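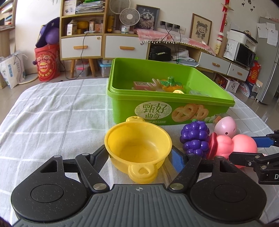 Lista de la ludoteca del barrio
Asunto: Re: Catálogo, etiquetas y piezas sueltas
De: Bernardo Mota
Para: lista-ludoteca

Hola a todas y a todos:

Contesto al mensaje de Ludivine del viernes, que copio por partes porque toca varios temas y en la lista ya se han mezclado dos conversaciones distintas.

> El 21 de enero cerramos el recuento y me salen 443 fichas en el
> catálogo, pero en la hoja de préstamos solo aparecen 437. No sé si es
> que hay juegos dados de baja que siguen con ficha o si se han
> duplicado al pasar los datos de Canow a la hoja nueva.

Son las dos cosas. He comparado las dos listas línea por línea y la diferencia sale así: tres fichas corresponden a juegos que retiramos antes del verano (el dominó grande, la granja de tela y el puzle del puerto, que tenía el tablero partido). Las otras tres son duplicados. En los tres casos el título empieza por artículo y alguien lo metió una vez con el artículo delante y otra con el artículo detrás: "La carrera de caracoles" y "Carrera de caracoles, La". Canow los ordenaba bien porque ignoraba los artículos, pero la hoja no lo hace, y por eso no se veían juntos.

Ya he borrado los duplicados. Los retirados no los he borrado, los he pasado a una pestaña aparte que se llama Bajas, con el mes de retirada cuando lo sabemos. Prefiero conservar el número para no reutilizarlo. Si volvemos a dar el 112 a otro juego, cualquiera que tenga en casa una ficha antigua de préstamo se va a liar.

> Otra cosa: ¿seguimos con las etiquetas de Lefèvre o pedimos otras?
> Quedan dos hojas y se despegan de las cajas de plástico. En cartón
> aguantan bien.

Yo pediría otras solo para el plástico. Huguette probó en diciembre unas de poliéster que compró sueltas y las seis que puso siguen en su sitio, incluidas las dos de las cajas que se lavan. Las de Lefèvre las dejaría para cartón, que es la mayor parte de la colección. Lo que no funciona es la cinta transparente por encima: se levanta por las esquinas, coge polvo y luego no hay manera de quitar el resto de pegamento.

En cuanto al sitio de la etiqueta, propongo que vaya siempre en el lateral corto, abajo a la izquierda, con la caja tumbada. Ahora mismo hay cajas con la etiqueta en la tapa, y cuando se apilan no se lee nada. Además, las tapas se cambian de caja con mucha facilidad. Con los juegos de construcción nos ha pasado ya más de una vez.

> Hugo dice que en la estantería baja deberíamos dejar de clasificar
> por edad y pasar a clasificar por tipo de juego. Me parece bien pero
> habría que cambiar el código de color entero.

En esto no estoy de acuerdo del todo. Hugo tiene razón en que las familias preguntan por tipo ("algo de cocinitas", "algo de encajar") y no por edad. Pero el color por edad sirve para otra cosa, que es separar lo que lleva piezas pequeñas. Si quitamos el color, hay que poner otra marca. Mi propuesta:

1. El color de la etiqueta pasa a indicar el tipo: juego simbólico, construcción, mesa, puzle, exterior.
2. Los juegos con piezas pequeñas llevan además un punto negro junto al número.
3. La edad se escribe en la ficha y en la lista impresa, no en la caja.
4. El número no cambia nunca.

El cambio de colores se puede hacer poco a poco, conforme vuelven los préstamos. No hace falta cerrar una tarde para esto. Léonie calcula que en un par de meses habrá pasado por el mostrador casi todo lo que se mueve, y lo que no se mueve se hace en un rato.

Queda por decidir qué hacemos con los juegos que son dos cosas a la vez. El mercado de madera, por ejemplo, es juego simbólico, pero viene con un tablero y un dado. Yo pondría el color de lo que la gente va a buscar, en este caso simbólico, y anotaría lo otro en la ficha. Si alguien prefiere otro criterio que lo diga ahora, antes de imprimir.

> Por último, las piezas sueltas. El cajón de la entrada está lleno y
> no sabemos de qué juego es la mitad.

Este es el tema que más trabajo nos da y el que menos hemos hablado. Lo que hay en el cajón es de tres clases: piezas de juegos que tenemos, piezas de juegos que ya no tenemos y cosas que se dejan los niños y que no son nuestras. Las tres acaban juntas porque al cerrar no hay tiempo de mirar.

Propongo separarlas en el momento de guardarlas, en tres recipientes distintos y con la fecha escrita en un papel dentro. A los objetos que no son nuestros les daría un mes en el mostrador. Las piezas de juegos retirados se pueden juntar en una caja para juego libre, sin número y sin préstamo. En Kenport lo hacen así y les va bien: la comida de juguete, los animales y las figuras se mezclan y los pequeños los usan igual.
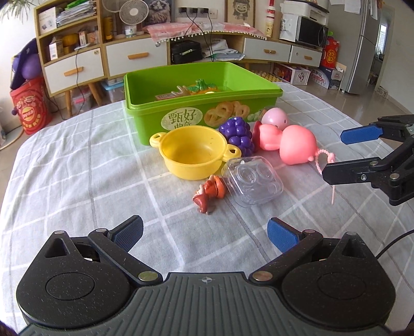
La mesa con el mantel de cuadros y la caja verde lima al fondo.

Sobre las piezas de juegos que sí tenemos, lo que falla es la lista de contenido. Muchas cajas dicen "completo" y nada más. Completo según quién. Cuando revisé la estantería del fondo encontré cajas con la palabra escrita a lápiz y sin ningún recuento. Hay que poner el número de piezas en el interior de la tapa y también en la ficha, y agruparlas por clase cuando haya muchas: "cuatro platos, cuatro vasos, una olla con tapa" se comprueba mucho antes que "nueve piezas y una tapa".

Para las piezas muy pequeñas van bien las bolsas con cierre que trajo Ludivine. Las de Amari tienen el plástico más fino y se rajan por la costura, así que no compraría más. Las que quedan se pueden gastar en cartas y fichas planas.

Falta también ponernos de acuerdo en cuándo un juego está demasiado incompleto para prestarse. Hasta ahora lo decidía quien estuviera en el mostrador. Yo diría esto:

- Puzles: si falta una pieza se presta y se avisa. Si faltan dos o más, baja.
- Juegos de mesa: se presta si se puede jugar sin la pieza o si la hemos sustituido. Los peones y los dados los tenemos de repuesto en el armario.
- Juego simbólico: se presta siempre que quede lo principal. Una cocinita sin una zanahoria sigue siendo una cocinita.
- Construcción: por peso. Si falta más de una cuarta parte, se junta con otra caja del mismo sistema.

Lo del peso lo propuso Huguette y me parece práctico. Tenemos la báscula de cocina, y contar las cajas grandes de ladrillos pieza por pieza no tiene sentido. Se pesa una vez, se escribe en la tapa y a la vuelta se vuelve a pesar. Al principio habrá que ver cuánto margen damos, porque la caja de cartón húmeda también pesa más.

Un detalle para quienes imprimen las fichas: la impresora corta el margen derecho si se manda desde el portátil viejo. Desde el otro sale bien. La plantilla está en la carpeta compartida, con el nombre "ficha_prestamo_2". La que se llama "ficha_prestamo_buena" es la antigua, no la uséis. La borraré cuando Hugo me confirme que no la tiene enlazada en ningún sitio.

Resumo lo que necesito de cada uno:

Hugo: confirmar lo de la plantilla y decir si le vale la propuesta de colores con el punto negro.
Ludivine: mandarme la lista de las cajas de plástico para calcular cuántas etiquetas de poliéster pedimos.
Huguette: la referencia de las que compró.
Léonie: dos ratos de mostrador para empezar con la estantería baja, cuando pueda.

Si no hay objeciones en una semana, hago el pedido de etiquetas y cambio la cabecera del catálogo. Lo del cajón de la entrada lo puedo empezar yo, pero necesito que alguien traiga dos cajas más o menos del tamaño de la que ya hay.

Un saludo,
Bernardo

--
Para dejar de recibir los mensajes de esta lista, responde con la palabra BAJA en el asunto.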